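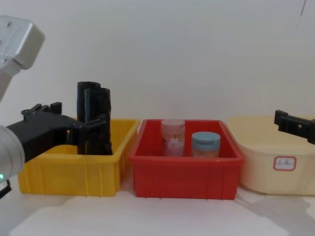 Sterilization room check, Henriques Dental, 2022-02-08. Done by Blažena Machala, with Américo Calado present for the autoclave items. The room was inspected between morning and afternoon patients. Comments on tray sorting refer to plastic containers set side by side.

Instrument flow
Dirty and clean sides marked – Yes
Containers labeled by use – No. Color alone is not enough for temporary staff. Add printed labels.
Heavy-duty gloves at the sink – Yes, two pairs. One has a split thumb. Replace.
Hinged instruments opened before packing – Yes

Autoclave
Door seal clean and undamaged – Yes
Cycle log filled in – Partly. Cycle 676 has no initials. Américo will ask the afternoon team.
Weekly spore test on file – Yes
Service sticker in date – Yes, next visit in July

Storage
Pouches dated – Yes, except 9 in the hygiene drawer. Reprocess these.
Torn or damp pouches – None found
Oldest stock at the front – No. Corrected during the visit.

Waterlines and suction
Lines flushed at start of day – Yes
Water test result posted – Yes, 167 CFU/mL, within our limit
Suction traps changed – Chair 1 yes, chair 2 overdue

Sharps and eyewash
Sharps boxes below fill line – Yes
Eyewash station reachable – No. A carton of bibs was in front of it. Moved to the supply closet.
Eyewash run weekly – Yes, log complete

Open items from last time: the cracked light cover over the sink is still waiting for a part. The supplier, Grendine, has the order.

Labels, gloves and the chair 2 trap to be closed by Blažena before the next check.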